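**Handwashing vs. dishwasher: did anybody's water bill really change?**

**stulis_porch** wrote (9/25/22):

Hi all, long-time reader and not much of a poster, so please be gentle with me! We moved into this house in March, and for the first time in my grown-up life I have a dishwasher. My whole married life I washed by hand, and my mother before me, and I will admit I was a little proud of it. Well, the water bill came, and it is higher than anything we ever paid at the old place, and now my husband and I have a friendly argument going over who is to blame, me or the machine.

He says run the dishwasher every night, full or not, and quit washing things by hand in between. I say a sink of soapy water can't possibly cost more than a machine that hums along for two hours. We are on Prolleck Water if that matters to anybody (I know a few of you are too). What do you all do, and did you ever see a difference on paper?

**prolleck_hills_gal** wrote:

Welcome! You picked a good one, we go around on this every year or so and everybody stays friends, mostly.

I'm on your husband's side, I'm afraid, except for the part about running it half empty. The trouble with handwashing is that hardly any of us do it the way our mothers did, with the one tub for washing and the one for rinsing. I leave the tap going. I know I leave the tap going, because my son stuck a bucket under there one evening while I was rinsing a few pans and it was full before I was done telling him a story. After that I started loading the machine properly and I haven't missed the dishpan hands one bit.

**lepik_road** wrote:

Respectfully going to disagree with the above. It all depends on the dishwasher! Ours is an old Drovum that came with the house and it is a thirsty thing. I kept a notebook on it for a while (I'm retired, I have the time) and read the meter before and after. On the days I washed in a tub and rinsed in a tub, we used less. On the days I let it run from the tap, we used more. So both of you could be right, and the one thing I'd tell a new homeowner is learn to read that meter before you go blaming anybody's habits.

Also please check your toilets. A few drops of food coloring in the tank, wait a bit, and if the color shows up in the bowl you've got your answer and it was never the dishes at all.

**stulis_porch** wrote:

Oh, I had not thought of the toilets! We have the one upstairs that sings to itself at night. I'll try the food coloring this evening, I think I have some green left from the cupcakes.

As for the dishes, I should say I'm a bit of a mixture. Big things and everyday plates I'd happily give to the machine, but there are a few I have had since we were first married and I just like to do those myself, slowly, with the radio on. I use the drying rack that sits down in the sink, which saves my counter and lets the drips go right where they ought to.

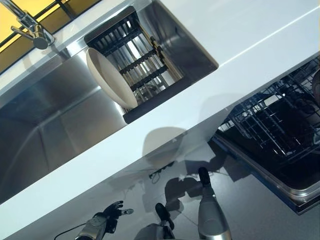 lepik_road again, and I'll add that the bill itself is worth a second look before you change anything. Prolleck has a base charge that you pay even if you go away for the whole month, and then the sewer part is figured off the water part, so a little more water shows up twice. My neighbor thought she'd been using buckets more and most of it was fees.

**prolleck_hills_gal** wrote:

That is true about the sewer, good catch. Ours said 374 for the usage one time and I nearly fell off my chair thinking it was dollars. It was the units they measure in!

I still say the machine wins if you fill it, though. And don't rinse everything first! Scrape it and put it in. I rinsed for years, which is washing them twice when you think about it.

**drovum_owner_too** wrote:

Have to stick up for rinsing, sorry. We have the same make as lepik_road and if you put oatmeal bowls in there unrinsed you will be chipping at them with a fork the next day. I rinse in a bowl of cold water, almost nothing, and then it all comes out fine. I also spent 80 dollars on a repair visit to be told to clean the filter, so please, everybody, go clean your filter.

**stulis_porch** wrote:

You people are wonderful. Update for those who like one: the water turned green! So it's the singing toilet, at least partly, and my husband has gone off to the hardware store for a flapper looking very pleased with himself, though I pointed out that neither of us won. I'm going to try the notebook idea too, and I'll come back when the next bill arrives and tell you what it says.

**lepik_road** wrote:

Green! Good for you. Tell him to take the old flapper along so he gets the right size, I've made that trip more than once.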